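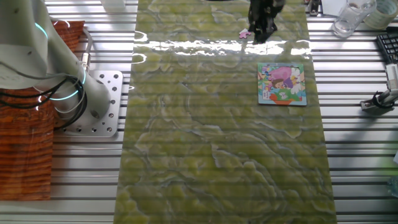 Threads > Local > Open day at Gidine

I spent the afternoon of August 23, 2023 at the Gidine open day in Flornitbridge. Posting my notes in order. Mostly about the robot arms.

2/ It took me up to 20 minutes to find the right door. The signs point to the old entrance on the Bainbridge side, and that one is locked. Go around past the loading dock and sign in at the desk.

3/ They ran the tour in groups of 11. You get a sticker and a pair of safety glasses. First stop was a short talk on what the lab does, then we went through to the work tables.

4/ The task they had picked for visitors was a kids' jigsaw puzzle. One piece is out of the board and the arm has to put it back. I have a four-year-old who does this while eating a cracker, so I figured I knew how hard it was. I did not.

5/ A puzzle piece is flat, so there's very little for the fingers to grab. Then it has to be turned the right way before it goes down. The staff member running our table said being a hair off is enough for the piece to sit on top of the slot and stay there.

6/ Someone in my group asked why they don't just use suction. The answer was that they want the same fingers to handle cups, cloth, cables and whatever else comes along, and swapping the tool for each job would defeat the purpose. Fair enough.
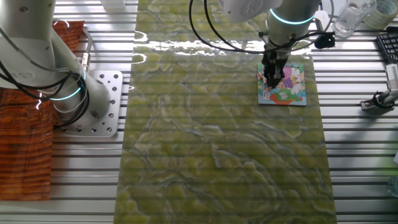

7/ The arms are slower than I expected. Slower than a person by a lot. I asked if that was for safety with visitors around and was told partly — they also run slow when they're recording, so the data is cleaner.

8/ The number I wrote down: 2925 recorded tries at tabletop tasks since March. That includes the bad ones. They keep the bad ones on purpose and label them.

9/ It's quieter than I thought it would be, too. I was expecting factory noise. You could talk at a normal volume the whole time, and the talk was easy to hear from the back of the group.

10/ A kid in the group behind us asked if the robot likes puzzles. The staff member said it doesn't like or dislike them, and then spent a good while answering follow-up questions about that. Patient guy.

11/ Not everything was great. The second room was too small for a full group and I saw mostly the backs of heads. The handout has a diagram of the gripper but no explanation of the labels. Coffee was gone by the time we got out.

12/ Parking is free in the Drundeddale lot if you show the sticker. It's a short walk. The lot by the building is staff only and they do check.

13/ They're planning another open day in March. No sign-up page yet. I'd go again, and I'd get there early enough for the first tour.

14/ A couple of people asked — yes, kids are allowed, with an adult. Strollers have to stay at the front desk.

38 replies · 64 reposts · 212 likes

Contact · Terms · © 2023 · Back to top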